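Home | Talks | Workshops | About | Contact

This site uses cookies to remember your language. Accept | Settings

Speaker notes: Your shop shelf is a sentence

Talk for small shopkeepers, village hall in Prillivcombe. Slides in brackets. I speak slowly, so please do not add more slides.

[Slide 1, title only]

Good evening. Wait until the chairs are quiet. Say thank you for coming after closing time.

I learned English partly by reading packets. When I came here I did not know the word "wholemeal", but I knew where it stood in the shop, so I could guess it. The place on the shelf explained the word. This is my subject tonight: how customers read a shelf before they read any label.

[Slide 2, the doorway]

Ask: what does a person see in the first 4 steps inside your door? Let them answer. Usually someone says "the till". Write it on the board.

In the shop in Bodton where I worked, the first thing was a stand with greeting cards, and it hid the bread. People came in, looked at the cards, and asked us if we had bread. We moved the stand to the side wall on a Sunday evening. The question about bread became rare. I did not measure it, I only noticed that I was answering it less.

[Slide 3, neighbours]

A product is read together with its neighbour. Honey beside tea means breakfast. Honey beside lemons means a sore throat. Same jar, same price.

Pause here. Last time I went too fast.

Exercise: in pairs, choose one product from your own shop and find two new neighbours for it. Give them eight minutes. Walk around and listen – do not correct anybody.

[Slide 4, the Holanda list]

Explain the list. Holanda is the small wholesaler I used to order from, and its catalogue had almost 200 lines for dry goods. The catalogue was in alphabetical order, and I put the goods on the shelf in the same order, because it was easy for me. Apricots, arrowroot, barley. It was a good order for the person who fills the shelf and a bad one for the person who buys. Somebody may laugh here. It is fine.

Then say how I changed it: I wrote on cards what people were going to do with the food (bake, pack for school, eat now, keep for guests) and put the tins under these cards. Show the cards, they are in the blue folder.

[Slide 5, heights]

Things for children are often placed where children can reach. Ask if this is fair to the parents. There will be different opinions, so leave time. My own opinion: put the sweets a little higher and the fruit bars lower, but I would not make it a rule.

[Slides 6 and 7, keep both on the screen during the questions]
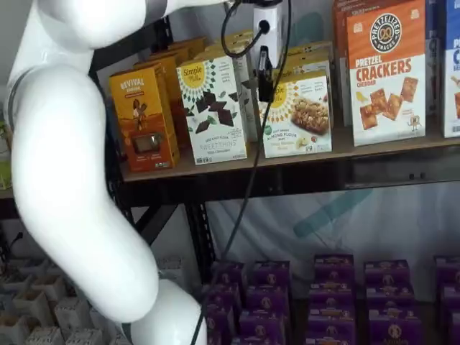

Boxed snacks are in the second of the two.
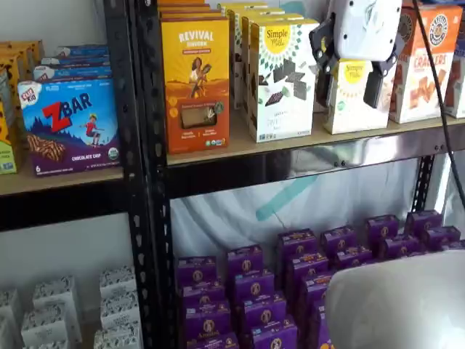 Resevholm, July

If there are no questions, I ask one myself: which shelf in your shop have you not changed since you opened? Wait. Somebody always has one.

Remind them that the cards can be taken home. Collect the pens. The key goes back through the letter box of the hall.

Contact: use the form on the Talks page | © All notes may be copied for teaching | Back to top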